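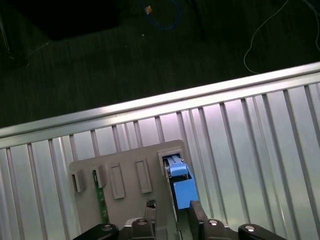
Monday's bench session was the second one this fall, and the job was practicing connections: finding the right plug, lining it up and seating it straight. Trilok Solanki set out the parts the evening before and wrote a short list for the wall. We started on the practice board before going near a computer. A light-blue connector against a beige-gray board is easy to see, and color helps when you are learning which way around a plug goes. The ribbed metal panel behind it stays put all year.

Session of 5 December 2022. Sign-up for the next one is on the Tallow page, $2 at the door, room for 60.

After the board we moved on to a desktop case with the side open. Memory slots are in easy reach on this one, but the power cables loop across the top of the motherboard, in orange, red, yellow and black. Some are held with small white ties. Leave the ties alone unless you have new ones with you.

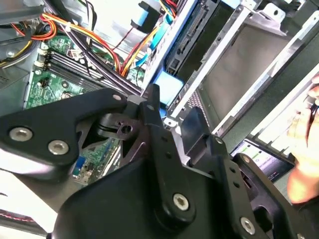
Delali Agbenyega wrote in to say that she always learned to do the memory first and the cables last, and that the September handout had it the other way around. She is right about the handout. Garnet Campbell has fixed it.

The drive cables come next. The data cable is the light-blue one, and the power lead next to it has yellow, red and black wires running into a black plug. Hold the plug, never the wires.
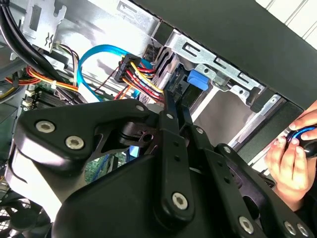
Can I bring my own computer to work on?
Bring it if it's a desktop and you have already saved your files somewhere else. Laptops have to wait for the spring sessions.

Spare cables are in the Prekov bin by the door. Please put them back coiled.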